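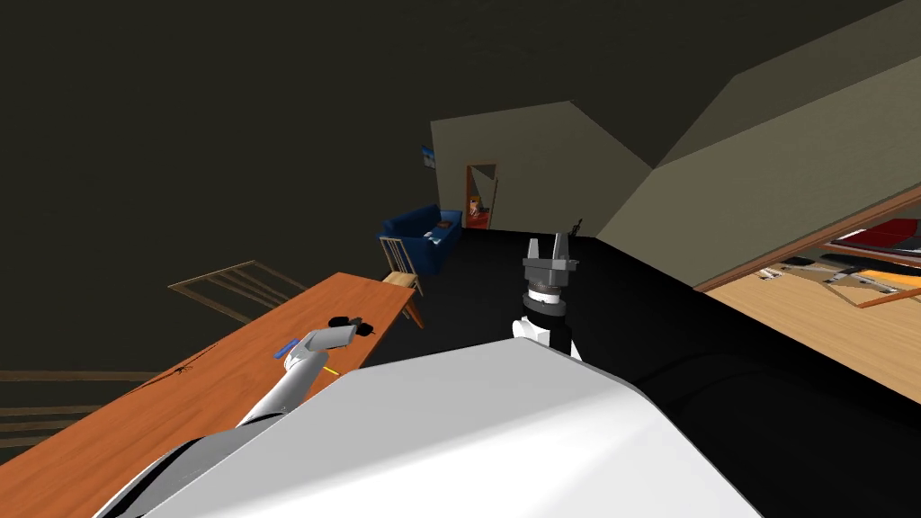

A white robot arm reaches over a tabletop toward a small black object.

Home | Crafts | Print & Paper | Patterns | Shop Talk

The Quiet Joy of the Repeat Tile

5 min read
142 shares | 18 comments

I have a folder on my desktop called "leaves," and I opened it this morning and lost most of the day. It holds every seamless pattern I've collected since April, and I'd forgotten how good some of them are! Ferns, oak leaves, one wild page of turnip greens from a little shop called Jaltside that I still haven't found the right project for.

If you've only ever worked with single pieces of clip art, a repeat tile may look like nothing much when you first open it. It's a square with bits of drawing running off all four sides. Then you set it as a fill, the edges meet up, and suddenly you have wrapping paper. I've been making printables for years and I still get a small thrill when the seam disappears.

The set I keep going back to is Burkorano's autumn bundle, which has 27 tiles in it. The drawing is loose and a bit scratchy, more pencil than pen, and the colors stay on the warm side without going full pumpkin. Seven of the tiles are what the shop calls "quiets," meaning tiny dots, dashes and seeds on a plain ground. Those are the ones I use most. Put a quiet behind a busy floral and the whole page calms down (the same trick works on gift tags, where you have hardly any room to begin with).
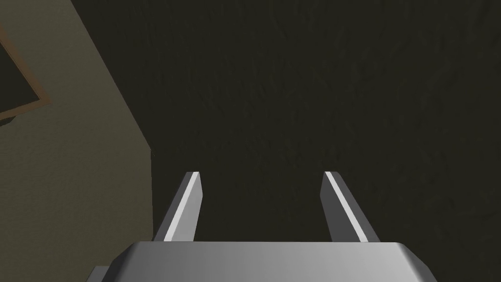

Check the Scale Before You Print

Most trouble with patterns comes down to size. A tile that looks lovely on screen can print so large that your card shows half a leaf and a stem. I drop mine to 70 percent before I do anything else, print one sheet on cheap paper, and fold it up as if it were the finished thing. Sometimes I go smaller still. For envelope liners I've gone down to a quarter of the original size and been happy with it.

File type matters too, though less than people think. PNG is fine for nearly everything at home. If the tile comes with a clear background you can lay it over any color you like, and that turns one pattern into a whole drawer of them. Dobson, another favorite of mine, sells every design both ways, clear and filled, and I wish more shops did.

Watch for a hairline gap between tiles when you print. It's a thin pale line, usually running top to bottom, and it drove me up the wall last winter. Setting the background to the main color of the pattern hides it nicely.
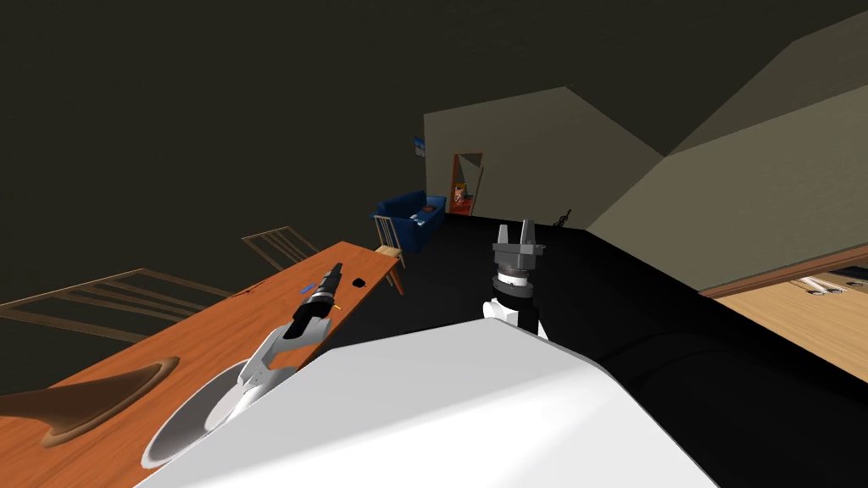

Read the license as well, even on the free ones. Some sets let you sell finished goods such as cards and totes but won't let you pass along the pattern as a digital page. Baster keeps its terms to four short lines on each listing, which I love, and I've copied them into a text file that sits right next to the tiles. Do that on the day you download. Hunting for the terms later, when an order is waiting, is no fun at all.

My next project is a set of drawer liners using the turnip greens, at last, with a cream ground and one of those seed tiles on the back. Burkorano has its winter bundle coming out on 28th October, and I've already cleared space in the folder. I'm hoping for holly, and pinecones, and a few more quiets to go with them.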